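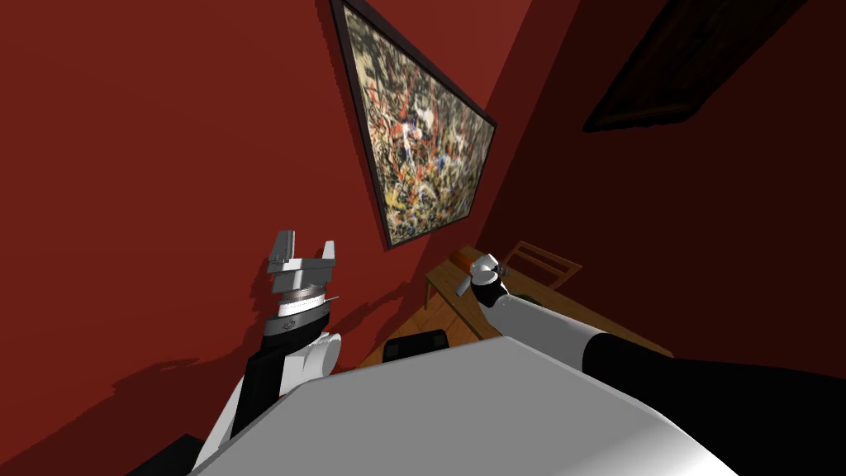

How do you choose a gripper for a two-armed robot before you've bought one?

Most people now try the candidates in simulation first, on a computer model of the robot in a made-up room, and only order the metal once a favourite has emerged.

I had imagined, on the train up to Grellholm, that choosing a robot's hands would involve a good deal of clanking. I had packed accordingly (stout shoes, an old jumper) and was a little crestfallen to be shown into a carpeted office above a bakery, where the whole morning's work was going on behind a pair of monitors and the loudest thing in the building was the bread slicer downstairs. By lunchtime I had stopped minding, and by four in the afternoon I had to be reminded that there was a train home.

The workshop builds and tests handling equipment for small firms who can't afford to get it wrong. Their customer this time was Vurkcombe, a company that packs homewares into gift boxes and would like a two-armed machine to do the fiddly end of it. Vurkcombe's needs are modest to say aloud and dreadful to engineer. One arm must pick something up, the other must steady the box, and neither must scratch the table. The arms themselves had been settled before Christmas. What remained, in February, was the question of what to put on the ends of them.

There were two contenders. The first was a plain parallel gripper, whose fingers stay facing each other as they slide together, like someone closing a pair of curtains. The second, which the team call the Navarro after the drawing office where it was first sketched, has fingers that swing inwards on little linkages, so that they cup a round thing and pinch a flat one. On paper the Navarro does everything. It also has far more parts in it to wear out, and everybody I spoke to in Grellholm had a view on that, generally a strong one.

What surprised me was the trouble taken over the room. The robot works in a virtual sitting room of sorts, with brick-red walls, a wooden floor, a long brown table with a chair on the far side of it, and a big abstract painting all over splatters of black and cream and yellow. I asked whether a plain grey box wouldn't have done just as well, and was told, very kindly, that they used to have a plain grey box and it flattered everything. A dark wall on one side and a bright one on the other gives the camera something to struggle with. So do the shadows the arms throw across the red, which are quite as jagged as the machine itself and move whenever it does. If a vision system is going to mistake a shadow for a finger, far better that it should make the mistake up here, where nothing costs anything and the kettle is close by.

The view we worked from for most of the day looks out over the robot's own grey body, with its arms coming up on either side, and it takes some getting used to. I kept leaning in my chair to see round things. The grippers are grey, two-fingered affairs, and from up there they hardly look like a matching pair of anything. With the left one pointing up, one finger shows as a broad dark plate and the other as something narrower and paler, purely because of where you happen to be looking from. The right hand reaches in over the edge of the table from behind the body panel, and the forearm hides a good part of the tabletop as it goes. I said this seemed a shame. It was, I gathered, the single most useful remark I made all day, as the whole team had been arguing for a fortnight over whether to add a camera at each wrist.

The trials themselves are soothing to watch, rather like somebody else's ironing. Each gripper gets 500 attempts at each object, with the object nudged to a slightly different spot every time, and the software runs these off at a pace no real arm could manage. What would be a very long week in the workshop is done in 8 hours, overnight, with the lights off. In the morning somebody makes tea and goes through the failures. The successes are hardly looked at. A failure, on the other hand, is replayed over and over from every side, with the sort of sighing I associate with televised cricket.

The parallel gripper's failures were nearly all of one sort. It came down well, closed well, and squeezed a curved object straight out from between its fingers like a pip. The Navarro hardly ever did that. Its trouble was at the table, where the fingers, swinging in, dip a little at the tips and want 2 millimetres more clearance than the model allowed. In a simulation the fingertip touches the wood and you get a line in a log file. At Vurkcombe you would get a groove in the furniture, and a telephone call.

Now, there are things a simulation is bad at, and the people who use it every day were much quicker to say so than I was. Friction is the great one. Rubber pads on a glazed pot, rubber pads on a cardboard sleeve, rubber pads after a month of dust — all of it has to be guessed at, measured, and guessed at again. Cables are another, being floppy and opinionated, and the model leaves most of them out. I rather admired how little anyone tried to sell me the idea that the real thing could be skipped. There is a proper test bench at the sister workshop in Drakevville, with a real table and real pots to drop, and both grippers will go there in the spring whatever the computer thinks of them.

My own money, if anyone had asked for it, would have gone on the Navarro for the picking hand and the plain one for steadying the box. I offered this over a cheese roll from downstairs. Somebody had tried it already, back in the grey-box days, and the trouble was spares: a different hand on each arm means a second drawer full of fingers, and a second set of instructions for whoever is on shift when one breaks. The mixed pair is going back into the red room all the same, with the wrist cameras fitted this time, and they have promised to send me the failures.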